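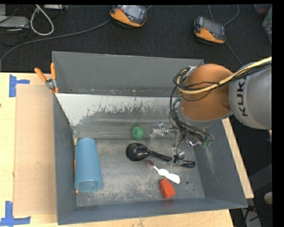
The picking cell at Skenutent, with the KUKA arm over the metal bin.

Open day at Skenutent: the stop that wasn't on the program

Posted 14 November 2022

I have been to enough automation open days to know how they go. You get a lanyard, a coffee, a talk with a rising line on a chart, and then a robot does something under good lighting while everyone holds up a phone. I went to the one at Skenutent expecting more of the same, and for the first hour I got it.

The invitation promised "reliable picking of unsorted household goods." Reliable is a word I like to see in writing, so that I can ask about it later. Our host was Venla Kokkonen, who runs the workshop side, and she did not use the word once. I took that as a good sign. Her colleague Đạt Ninh used it in his opening slides several times, next to a figure of 500 picks. I asked over what period, with which objects and with how many people standing by to help. He said the details were in the handout. The handout had the same figure in a larger typeface.

The picking cell is in the back hall, and it is plainer than the brochure. A pale wooden table, a big scuffed bin with sloping sides, cables on the dark floor behind. The bin is gray metal and so, mostly, is the gripper, and from where I stood I kept losing the one against the other. The things to be picked were ordinary enough: a blue plastic cup on its side, a shiny black spoon-like utensil, something like a toothbrush with a wavy white handle, a red-orange block, a few smaller bits. I'll grant them that it was not a flattering selection. A demo built to impress would have used five identical boxes.

We were put into groups of 5 and walked up to a line on the floor. My group got the 11:30 slot. The first two picks went fine. On the third the gripper came down over the black handle, closed, and kept pressing. There was a scraping noise, the arm stopped, and the tablet on the operator's stand went red.

What happened next interested me more than the picks had. Đức Tô, who was operating, cleared the fault from the stand and started the cycle again. The arm made the same move and stopped in the same place. He cleared it a second time. At this point Hae-won Na, the safety lead, came over from the other side of the hall and told him to leave it alone. She locked out the cell, hung her tag on the switch and asked us to step back from the line. All of it was done in a normal speaking voice, and our group was the only one that noticed.

Đạt Ninh told us we had just seen the safety system working as designed. I have heard that sentence at three other sites and I still don't buy it. The force limit worked as designed. The part where a person can wipe a contact fault twice without walking over to look at the tool was also working as designed, I suppose, and that is the part I would worry about if I had to sign for it.

To her credit, Na was willing to talk. She said the cell had logged 4 contact stops since September, before ours. In 2 of them the operator had restarted from the stand and the arm had gone straight back to the same spot. Their own procedure says to inspect the gripper after any contact stop. The software does not make you do it. I asked whether it would be hard to require a key or a button at the cell itself. She said no, it was a change request, and it had been with the integrator, Krawczyk, for a while. I asked how long a while was. She looked at Kokkonen and Kokkonen said "too long."

As for the cause, I heard two accounts. Tô thought the depth reading went bad over the utensil, on account of the glossy surface, and the arm believed it had more room than it did. Ninh blamed a worn fingertip. Both could be true. I'd have liked to see the log from that minute, and was told it would be sent to everyone who left an email address. I left mine. So far I have had a newsletter.

There was also the wiring, which I brought up myself. Cables run over the top of the arm and hang in a loop beside the joint, then drop down to the tool. I asked what stops that loop from catching on the rim of the bin when the arm reaches low on the far side. The answer was that the program keeps it away from there. Fine, until someone moves the bin. There is blue tape on the table marking out the corners of a flat tan panel on the left, and I saw nothing as careful done for the bin.

After lunch there was a panel. Lợi Hứa from Loltura talked about a similar cell they run for returned goods, and he was the best speaker of the day, mainly for giving numbers that made his own company look ordinary. They stop the line for every contact, he said, and it costs them, and his managers complain about it monthly. Someone from Drernunov then spoke for twenty minutes on trust and I wrote nothing down.

The cell was still tagged out when I left at four. The later groups were shown a video instead, with a clean bin and a different set of objects. It was a good video. I asked the man running the projector how many takes it was cut from and he said he only had the file.

Practical notes for anyone going to the next one: parking is on the north side and fills up early, the coffee is free until ten, and the back hall is cold. Ask for Na. If you get to the cell, ask to see what happens after a stop and who is allowed to clear it, and from where. I'll add to this page if the log arrives.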